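Road Survey Notebook, Keogh Depot
Estinex approach road, condition and furniture review
November, entry begun 07.30

Purpose of the entry. To record the general condition of the carriageway, kerbs and roadside planting on the approach to the Estinex works, ahead of the winter maintenance order. The previous entry dealt with the Jilham side and is not repeated.

Equipment and method. The route was driven in the normal direction of travel within the posted limit. Chainage was set to zero at the depot gate and read off at each stop. Notes were dictated and written up on return. The wheel was checked against the taped length in the yard before departure and again afterwards, and the two readings agreed.

Carriageway. The surface is asphalt and may be passed as serviceable. Ride quality was even on the straight lengths. At chainage 1000 there is a slight change in tone from the tyres, consistent with the joint between the older and the newer surfacing. The joint should be inspected on foot, with the lane closed, before any sealing is ordered. Patching carried out under last year's order has held.

Drainage. Gullies are to be emptied before the leaf fall is complete. The cover nearest the chainage 1000 joint should be lifted and the pot measured for silt. Depths from the spring round are in the green folder and must be copied across, as the electronic sheet omits the last page.

Verges and planting. Growth on the left side is heavy. The clearance required over the carriageway under our own standard is to be checked with the staff at each mature tree, and the result entered even where no cutting is needed. Where the verge is grassed, mowing has finished for the season. Guardrail bolts are to be tested by hand on a sample of posts.
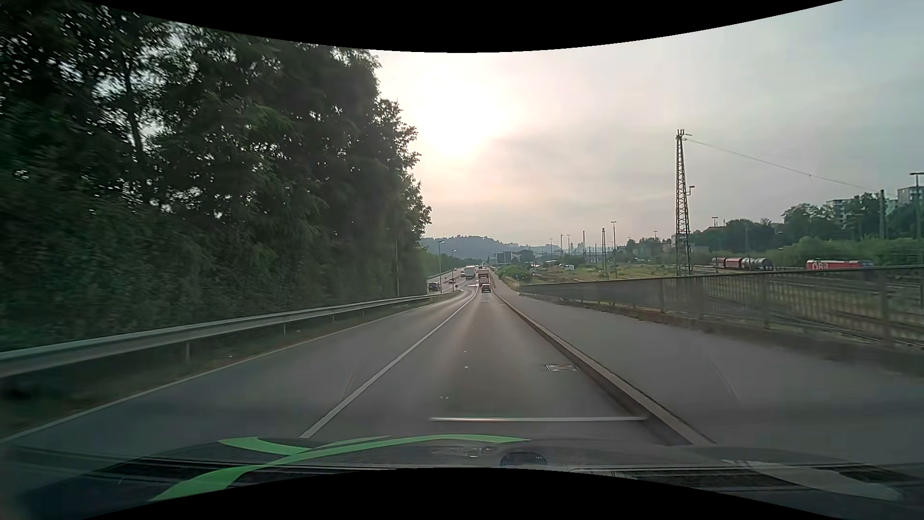
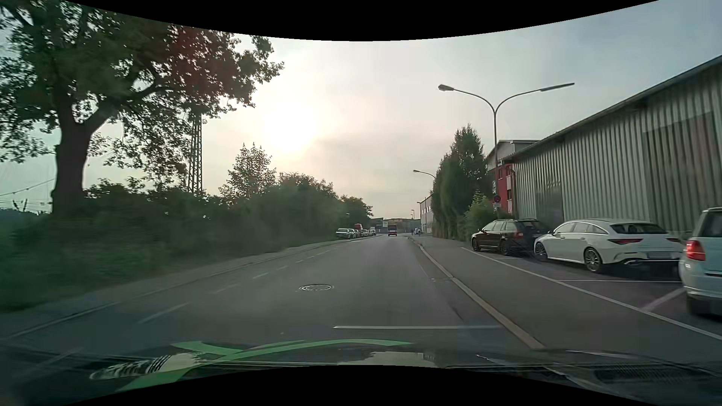 Straight lengths of the approach, with the heavy growth on the left.

Brittany Lévesque has read the draft and asks that the trees be treated as a separate item. Her view is that the hedge contractor will otherwise price the whole length at the rate for bushes and then decline to touch any limb above the reach of the flail. She further notes that the 30 metre interval proposed for the clearance checks is too coarse where crowns overlap, and would prefer every trunk to be numbered and visited once. The point is accepted. The schedule will be divided into hedge, shrub and tree, and the interval withdrawn.

She also queries the quantity of edge marking. The draft allowed 4000 metres of white line for renewal, a figure carried over from the Ravness order, where both edges were done. It should be measured afresh for this road, and only worn lengths included. Corrected in the margin; the typed copy still shows the old figure.

Parking. Drivers using the bays near the industrial units should be given notice before any lane closure. The wording used at Ravness will serve, with the road name altered. The draft notice allows 90 minutes for each closure, and this is to stand unless the joint has to be cut out.

Outstanding:
Foot inspection of joint at chainage 1000.
Silt depths to be copied from green folder.
Tree numbering, tags to be drawn from stores.
Edge line to be remeasured.
Letter to Estinex regarding access during gully emptying.

Wheel returned to the rack. Battery of the amber beacon is weak and has been put on charge.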